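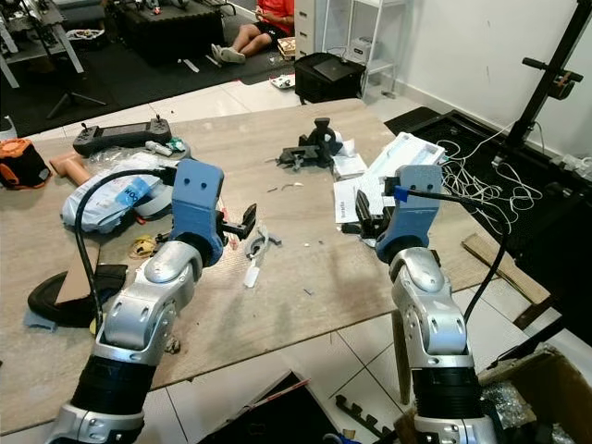
*Figure 1. The two arms over the table, with the bench vise between the grippers.*

## Stelau: two-arm sorting build

Our workshop project was to get two arms to pick up small parts from a table and hand them to each other. Oğuzhan Gökçe wrote the control code and I did the mounting and wiring. The parts budget was $245, and cable and fasteners used up most of it.

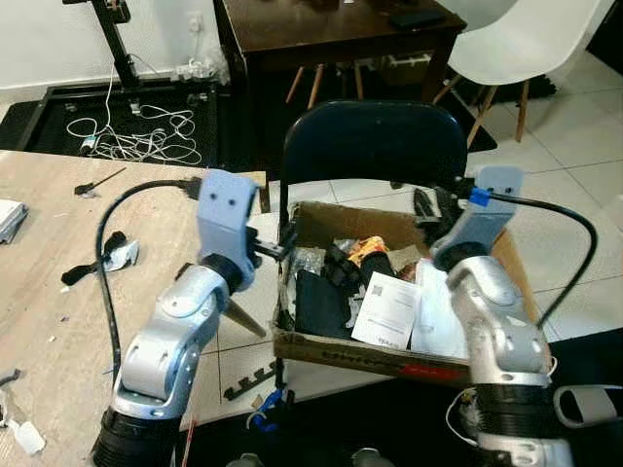 We started with single parts and moved on to mixed items after that. The code ran to 2,145 lines by August. Soft items like bags gave us more trouble than hard ones, and we had to lower the closing speed twice. The handoff still needs both arms to be re-zeroed at startup. Oğuzhan is rewriting that section now.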